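About Us
Home
Tours
Stays
About
Contact

Roltavero is a small travel company that plans walking and rail trips for independent travelers. Iulian Dobre started it from a spare room, selling one route on foot between Prado and Narkport. We now offer 40 trips a year and still keep our groups small.

Most of our guests travel without a guide. We book the rooms, move the bags and send you the route notes. You walk at your own pace and call us if something goes wrong.
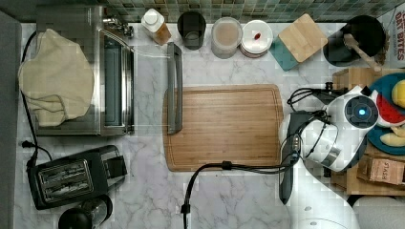
Our self-catering stays were added after guests on the longer routes asked for a few days in one spot. We lease apartments in Narkport and Roy and look after the bookings ourselves. Linens and cleaning are included in the price. Kitchens are set up for simple meals, with things like a toaster oven, a two-slot toaster and a good-sized cutting board, and the nearest grocery store is marked on the map in your welcome pack. The minimum stay is three nights, and four in September, when the walking season is at its busiest.

What We Charge

Short breaks start at $339 per person, based on two sharing. The full Prado to Narkport route is $1630 and includes breakfast, bag transfers and the train back. Flights are not included. We ask for a deposit when you book and the balance six weeks before you leave.
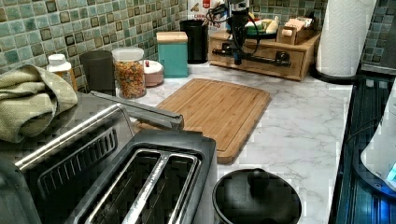 Where We Work

The office is in Narkport, a short walk from the train station. Last year we looked after around 700 guests, many of them on a second or third trip with us. Route notes are checked on foot every spring, and changes are sent to anyone already booked.

Contact

Use the form on the Contact page or call the office between 9 a.m. and 5 p.m. Guests who are already on a trip should use the number printed on the front of their route notes.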